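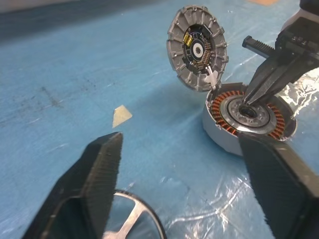
Can you just turn up to the Hennessy plant open day in Cokville? You need to book, and the 70 places for the morning tour go fast.

Went on 05/05/2015. Parking at the Cumlow gate, then a shuttle. Sinéad Daly took our group round, quick walker, hard to hear near the press shop. They're building the Limevside wagon there now, 176 a shift when the line behaves. Body shop first, then paint (through glass only), then final trim. Nine stops in all and I missed one queing for coffee.
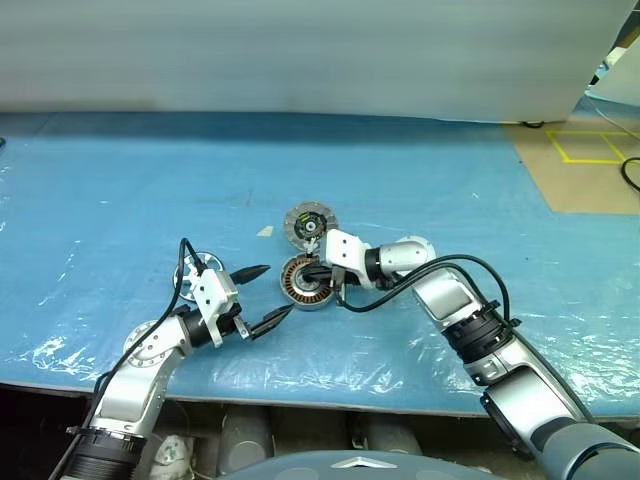 Best part was the electric version, due in February. Claimed range is 200 miles, I'd like to see that in winter. Seats good, dash a bit plain, back doors shut with a nice thud. Small parts on a blue table under clear plastic sheeting, and I'd have happily stayed with those longer than the paint shop. Asked Caoimhe Nic Aodha from sales about price. No answer yet, "later in the year". Test drives were full by ten so get your name down at teh desk first thing. Lunch was a sandwich. Bring flat shoes.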